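Skusach Youth Diversion Program
Interim progress report to the Unness Fund
Feb 4, 2024

Referrals

The program accepts referrals of youth ages 12 to 17 from the county juvenile court and from two school districts. Intake opened in September. Staff have screened 97 youth, of whom 37 were placed in a diversion agreement in place of a formal petition. Most of the others were outside the age range or had a prior agreement still open.
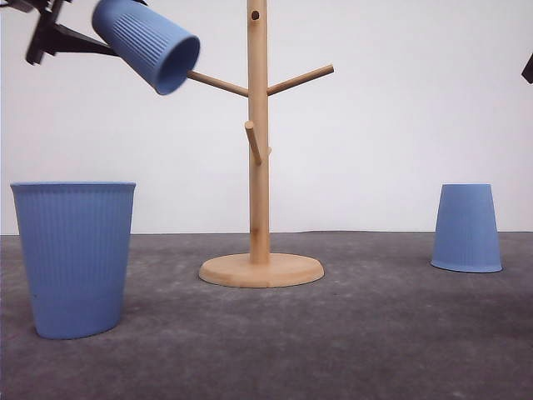 Services delivered

Each agreement includes a substance use screening, a family meeting, and a written plan reviewed every 30 days. Staff logged some 1530 contact hours through the end of the period. Evening sessions at the Clukholm site filled first, and a second weekly session was added there.

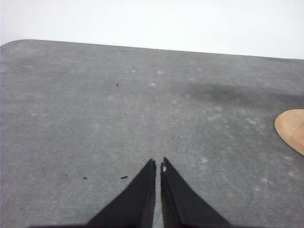 Transportation remains the main cause of missed appointments. The rural districts have no bus service after 5 p.m., and the mileage line was spent faster than budgeted. We request approval to move $500 from printing to mileage. The total award would not change.

Data and reporting

Case records were moved to the Erdős case management system. Entries made before the move lack a field for referral source and are being corrected by hand. Repeat-referral rates will be reported once the first group reaches six months after completion.

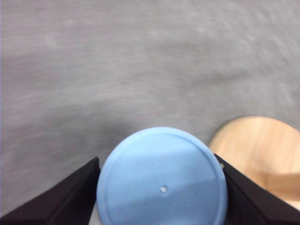
Program Coordinator, Skusach Youth Diversion Program

Two items carry over to the next period: the data-sharing agreement with the second school district, still under legal review, and the hiring of a part-time family counselor.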